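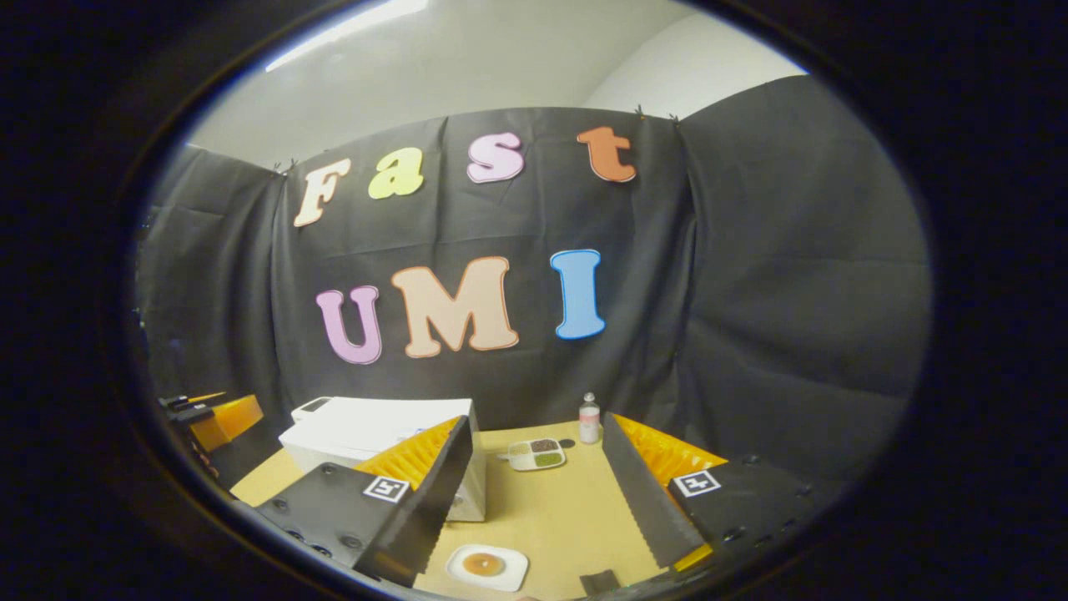

Fig. 1. Light wooden tabletop, black fabric backdrop.

Unit 4: Moisture movement in wide panels
Furniture Materials, second term
Notes: Hoi-yan Lui. Worked examples revised in April by Amr Ait Ali.

4.1 Moisture content

Moisture content (MC) is the mass of water in a piece of timber divided by the oven-dry mass of the same piece, given as a percentage. The divisor is the dry mass, so green timber can have an MC above 100%.

Water is held in two ways. Free water sits in the cell cavities and leaves first. Bound water is held in the cell walls. The point at which the cavities are empty and the walls are still full is the fibre saturation point, usually taken as 28 to 30%. Above it, loss of water makes the timber lighter but has almost no effect on size. Below it, the timber shrinks as it dries and swells as it takes water back up.

4.2 Equilibrium

Timber left in steady air settles at an equilibrium moisture content (EMC). EMC depends mainly on relative humidity, with a smaller effect from temperature. A heated room in winter may bring a board down to 7 or 8%. An unheated workshop in the same season may hold it well above that. A finish slows the exchange and does not stop it. A panel finished on the top face only will take up and lose water faster through the underside, and cupping is the usual result.

4.3 Direction

Movement along the grain is small enough to ignore in furniture. Across the grain there are two cases:

Radial: along the rays, from pith to bark. This is the width of a quarter-sawn board.
Tangential: along the growth rings. This is the width of a flat-sawn board.

Tangential movement is commonly close to twice the radial. Most boards are cut somewhere between the two, and a glued panel may contain both kinds. Check the end grain of each board before picking a coefficient.

4.4 Calculation

For changes well below fibre saturation, use the linear form:

change in width = starting width x coefficient x change in MC

The coefficient is the fractional change in width for each percentage point of MC. For this unit, use 0.0036 tangential and 0.0018 radial. These are teaching values. Coursework must quote a published value for the species used.

Example A. A flat-sawn panel is 505 mm wide at 12% MC. It is moved to a room where it settles at 9%.
Change in MC = 3 points
Change in width = 505 x 0.0036 x 3 = 5.45 mm
Final width = 499.5 mm, to the nearest half millimetre

Example B. A quarter-sawn board is 209 mm wide and goes through the same change.
Change in width = 209 x 0.0018 x 3 = 1.13 mm
Final width = 207.9 mm

The panel in A loses 1.08% of its width and the board in B loses 0.54%. Compare the percentages, as the starting widths differ.

4.5 Fixing a top to its frame

A solid top screwed tightly to the rails on both long sides cannot change width. If it shrinks, it will split along the weakest glue line or pull the joints of the frame. Three fixings are covered in the practical:

Slotted screw holes, with the slot running across the grain of the top. Slot length must exceed the calculated movement at that point plus the shank diameter of the screw.
Wooden buttons, with the tongue in a groove in the rail. On the end rails the button can slide along the groove. On the side rails a gap must be left between the shoulder of the button and the rail.
Metal shrinkage plates, used in pairs according to direction.

Fix the centre line of the top if both edges should move equally. Fix the front edge if the overhang there has to stay constant; the full movement then appears at the back, and the slots there must be sized for it.

4.6 Breadboard ends

The long grain of the end piece lies across the grain of the panel, so the panel changes width and the end piece keeps its length. Glue the centre tenon only. Elongate the peg holes in the outer tenons. The ends will not sit flush all year, and the marking scheme makes no deduction for this.

4.7 Reading and exercises

El Ouafi, course reader, chapter on sorption, excluding the section on hysteresis.
Girnari tables, sheet 2 (EMC against relative humidity).

1. Repeat Example A for a panel that starts at 9% and settles at 12%. Explain why the answer is very slightly different if the starting width is taken as 499.5 mm.
2. A top is fixed along its centre line. Using the result of Example A, find the movement at each edge.
3. Sketch the end grain of a board that will cup away from the heart side on drying, and mark the pith direction.

Hand in by Tuesday, in the tray outside the Zavholm workshop.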